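Kinsella Street Studio: The Big December Tidy

Well, it finally happened! After two years of saying "we should really sort out the back room," we set aside a Thursday and did it. I made a list, Konrad Sutter made a much shorter list, and then we ignored both of them and started with whatever was closest to the door.

If you're new to this page, we're a small shared workroom upstairs from the old Nondness print shop. People come in to cut paper, bind notebooks, paint signs, fix lamps, you name it. All of that makes a mess, and the mess had been winning since spring. I kept notes as we went along, so the gallery has a few words from each stage of the day (scroll down for the room itself).

9:00, coffee and good intentions
We started with the shelves by the window, mostly paper. I had guessed we owned around 300 sheets of the heavy cream stock and I was way off. There were 148, and a good few of those had coffee rings on them. The ringed ones are in the scrap box now, so help yourselves.

10:30, the pen situation
Oh my, the pens. We tested every single marker on the back of an old poster and kept 61. Everything dried out went in a bag, and it was a heavy bag! The survivors are going into containers, one for each work spot, and please, please put the caps back on. I'm looking at you, sign painters.

Noon, the drawer
Every workroom has one. Ours had three tape measures, a bicycle bell, the manual for the Tudarex paper trimmer (we sold that trimmer ages ago), and the spare key I've been hunting for since last winter. I did a little dance. Konrad wants the bell for his bike and I said fine, as long as I get my good scissors back.

1:15, lunch on the stairs
Cheese rolls and the last of the Purirero lemon soda. The stairs are the warmest spot in the building in December, so we stayed out there longer than we meant to.

2:00, the floor
I'd forgotten what color it was! Gray-brown, and I like it a lot. We pulled the rug up (it's going to the dump, sorry to anyone who was fond of it) and I'm voting to leave the planks bare so we can sweep up paper scraps without a fight.

3:30, the big table
My favorite part of the room. White top, black metal frame, plenty of space for two people to spread out and still not bump elbows. It used to be buried under boxes.

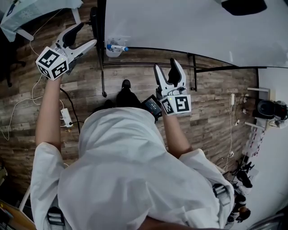 By the white table, with a blue-capped marker in its clear container near the front corner.

Still on the list for next time: labels for the shelves, a proper hook for the aprons, and a second lamp for the dark end. If you have a lamp you don't love anymore, bring it by. The room is open again from ten, and the kettle is back on its old shelf next to the sink.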